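Hotetti Community Help > Kitchen > Care and repair

Big maple board went fuzzy after oiling, and it rocks

Posted by Zuzanna Sadowski, 15 August 2021

I have a large maple cutting board, the edge-grain kind made of long strips glued side by side. My aunt gave it to me when she moved to a smaller apartment. It had been in a cupboard for years, so I washed it with dish soap, let it sit overnight leaning on the backsplash, and rubbed in food-grade mineral oil the next day.

Two problems. First, the surface feels fuzzy now, like very short fur, mostly on the side I washed harder. Second, it rocks when I chop. If I push down on one corner the opposite corner lifts enough to slide a coin under. It didn't do that before I washed it, or at least I didn't notice.

I've read that you should sand it, that you should never sand it, that you should soak the low side, and that it's ruined and I should get a plastic one. I don't own a planer. I do have a sanding block and some 120 and 220 paper left over from a bookshelf. Can this be fixed at home, and does it matter what order I do things in?

Also, is it normal for some strips to be darker than others? I wondered if the dark ones were damp.

Kazimiera Gajewski

Leave it flat for a couple of weeks before you touch it with anything. You washed it and then leaned it with one face toward the wall, so the two faces dried at different speeds. A wide board will cup or twist when that happens, and a lot of it comes back by itself once the moisture evens out. Put it on something that lets air reach the underside. A cooling rack works, or four bottle caps. Turn it over every day or two. Keep it away from the stove and out of the sun.

The color difference is just the wood. Maple runs from nearly white to tan depending on which part of the tree it came from, and the strips get glued up as they come. Mine has the same thing.
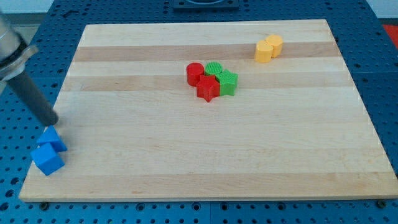

Akinyi Waweru asked whether the oil would stop the board from drying out evenly, and whether it should be washed off first. No, don't wash it again. Mineral oil slows the water down but doesn't seal it in. It only means you wait a little longer. Wipe off whatever is sitting on the surface with a dry cloth and leave it.

The fuzz is raised grain. Water swells the fibers at the surface and they stand up. It happens to any board that was sanded dry and then got wet. When the board has settled, do this:

Sand with the 220, along the strips, never across. Light pressure. Skip the 120 unless you have knife marks you want gone.
Wipe with a damp cloth, both faces and all four edges, and let it dry flat on the rack.
It will fuzz up again, less this time. Sand lightly with 220 again.
Wipe off the dust and oil both faces, the same amount on each. Leave it overnight and wipe off what didn't soak in.

Oil it again when the wood starts to look chalky. I do mine when I remember.

If it still rocks after all that, stick rubber feet on the bottom, the screw-on kind with a stainless screw. Pack the short one with a washer. You lose the use of the second side, but you'd have to be fussy to miss it.

Witold Szewczyk

Just get a plastic one. They go in the dishwasher. I bought mine at Retach and it has never warped.

Bożena Mazurek

I'd go along with Kazimiera on the waiting, but I'd check the glue lines before spending time on sanding. Run a fingernail across every joint, and look at the ends where the strips meet. If you feel a step, or see a hairline gap, the joint may be opening and water will keep getting in. A small gap at one end can be glued and clamped with a waterproof wood glue rated for food contact when cured. If a joint is open most of the way along, a cabinet shop can rip it apart there and reglue it. While they have it they can run it through a wide drum sander, and that takes care of the rocking too. I had this done at a shop on Bielecka and they did it while I waited.

Please ignore the advice about soaking the low side. I tried it on an old bread board and got a split as long as my hand.

For washing from now on: hot water, a little soap, wash both sides even if you only used one, dry with a towel, then stand it on its edge with space on both sides. No leaning on the backsplash.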